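Peg Boards and Fitted Blocks Go on Loan at Midel Library

The children's room at the Midel library has added a shelf of fitting boards and blocks that families can borrow the same way they borrow books. The shelf opened to cardholders on Thursday and will stay in place through the winter.

A fitting board is one of the plainest toys there is. It has openings cut in a flat board, and each opening takes a block of one shape. A square block goes into the square hole, a round one into the round hole, and so on. The library has bought sets at several levels, from boards with a few large openings for toddlers to boards with a close fit that older children find harder than they expect.

The money came from the library's fall book sale, which brought in $1,234. Of that, $600 went to the boards and blocks, and the rest will be spent on replacement copies of picture books that have worn out.

The sets were ordered from Plimach, a small wood and plastics shop on Venetti Road that has made school materials for many years. The shop sands and finishes the blocks before they are packed. It also sells single blocks, and the library says that mattered in choosing a supplier. In most puzzle collections one lost piece takes the whole set off the shelf. With these, a missing block can be ordered by shape and color and dropped back in the bag.

There are 11 sets to start. Each comes in a cloth drawstring bag with a card tied to the string. The card shows an outline of every block that belongs in the bag, and borrowers are asked to lay the blocks on the outlines before bringing the set back. Loans are for three weeks and can be renewed once if there is no hold on the set. There is no daily fine for late returns. A lost block costs 90 cents, and a lost board is charged at the full price of the set.

Sets can be checked out at the main desk or reserved through the catalog, where they are listed under "Boards and Blocks." They cannot be put in the outside book drop. The drop has a steep chute, and a board going down it could be chipped or could damage the books under it.

Parents who tried the boards in the reading corner before the shelf opened had mixed views on which ones were best. The large-shape boards were the most popular with children under three. Several parents said their older children passed over the round holes and went straight to the square ones, where the block has to be turned until its corners line up with the opening. One mother said her son worked at a single block through most of story hour and then asked to take the board home.

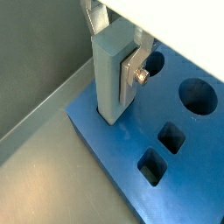 Page 4

A tall block is easier to steer than a short one, according to the leaflet that comes with the sets. With the block standing upright in a square opening, its sides show right away whether it is straight. The leaflet suggests handing a child one block and one board at first and keeping the others in the bag. It also suggests leaving the child alone with a block that will not go in, at least for a minute or two, before helping.

The blocks have softened edges and can be wiped with a damp cloth and a little dish soap. They should not be soaked or put in a dishwasher. Library staff will wipe down each set between loans, so a returned set may not be back on the shelf until the next morning.

The Chamoun branch will get its own shelf in December if the main library's sets hold up well. Until then, Chamoun cardholders can ask for any set to be sent over, with no charge for the transfer. Delivery between the two buildings runs twice a week.

The library is also taking donations of used boards in good shape. They must be complete, with no cracks or splinters and no peeling paint. Boards with magnets or very small knobs will not be accepted. Donations can be left at the children's desk during open hours, along with a note of the maker's name if it is known.

A drop-in table with several of the boards is set out in the reading corner every weekday from 10 a.m. until noon. No card is needed to use the table, and children under six must have an adult with them.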